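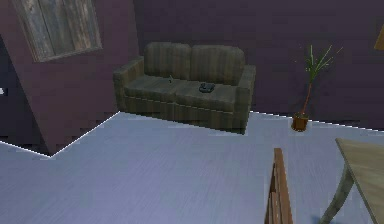
Ticket 3653 / Domano review queue / opened by Lagos desk, 26 September 2023

Auto-sort is on since this morning and the desk only gets what it can't decide. Fine in principle. In practice the easy views (whole sofa, plant, boarded window, done in a few seconds) go straight through and we get the rest, all day, back to back. Rate target still set at the old mix. People are showing red on the board by ten o'clock.

Checked so far:
- logged out and in, no change
- cleared the queue cache, no change
- swapped two people between desks, same result, so it's not the person
- confidence slider on the admin page is greyed out for us. Was editable in April

Also the "room" box is now compulsory. With a sofa in view you can pick a room. With two dark walls and a blue corner of somthing you can't, and it won't let you submit blank. Everyone picks "other" and then gets a quality warning for too many "other".

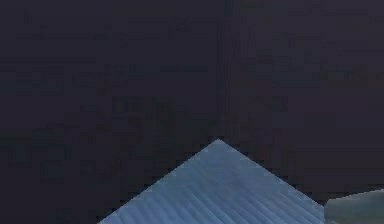

Uwe Ostermann: the warning can be muted from our side, I'll do that now. The target is harder. It comes over from the Calgate contract settings and the sorter doesn't touch it. How many are on the desk today, and what was the hourly number before the switch?

Lagos desk: 12 on today, 8 of them on this queue. Target is 20 batches an hour, we used to clear that no bother with the old mix. Now around half, going by the board. Please don't mute the warning for everybody, the new starters do need it.

Uwe Ostermann: ok, muted for the 8 only. Can you send one the sorter passed down with no score at all.

Lagos desk: attached. 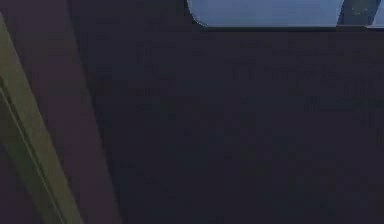

Sent to desk, no score. Dark surface, blue panel at top, green strip left.

Three of us looked at it, three different answers. Under the old way you'd lean over and ask. Now each item is locked to one login and a timer runs, so no one asks. That's the bit people are most fed up with, more than the target. Can we have the second-opinion button back? It was in Devia, it's not in the new screen.

Retested after the slider was unlocked:
- lowered it one notch, desk gets a few more of the clear ones, mood better already
- lowered two notches, sorter stalls, had to restart it
- back to one notch, leaving it there
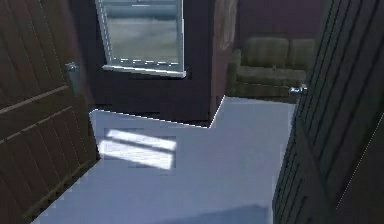 Doorway views come through without trouble on the new setting, room box fills itself in and you just confirm. Had two people say they miss doing those by hand - bit of a rest between the bad ones. Might be worth feeding some back in on purpose, whatever the sorter thinks of them.

Still open: target, item lock, second-opinion button. Warning mute is working. Timer can be paused for breaks if you press it twice, once doesnt take.

Status: waiting on Calgate re target. Please leave the ticket open.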